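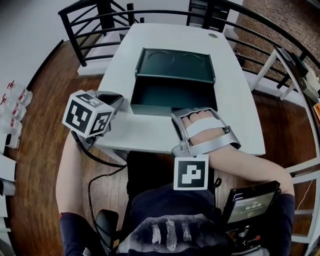

Clilgate Workroom: Hand-Held Gripper Stations
Safety Inspection Checklist with Comments
Inspector: Vangelis Balaskas
Date: Jan 14, 2022

1. Work area

1.1 Table stands level and does not rock. PASS
1.2 Stairwell railing is firm along its full length. PASS
Comment: Chairs shall be kept clear of the top step at all times. This was raised in July and remains a standing rule.
1.3 Floor is free of loose items within 25 inches of the operator's feet. ACTION
Comment: Drink bottles are to be moved to the shelf by the door before work starts.

2. Cables

2.1 Gripper cable has slack at full reach and does not catch on the chair. ACTION
Comment: The cable may hang below the table edge only if it is clipped. Clips are on order from Mevisora.
2.2 No cable crosses the walkway to the stairs. PASS

3. Grippers and markers

3.1 Jaws open and close without sticking; pads are firmly attached. PASS
3.2 Marker cubes are tight on their mounts, with all printed faces clean. PASS
3.3 Metal trays are held at the rim – fingers stay outside the jaw. PASS
Comment: Trays with sharp corners shall be withdrawn and reported to the Druncombe store.
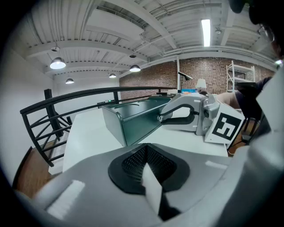

4. Operator

4.1 Hand brace fits without pinching, and straps are flat. PASS
4.2 Sleeves are kept clear of the jaw. PASS
4.3 Break taken after 18 minutes of continuous handling. NOT CHECKED
Comment: The Hung log sheet was not available at the time of inspection. The lead operator shall send a copy within 12 days.

Result: Approved for use, subject to items 1.3 and 2.1.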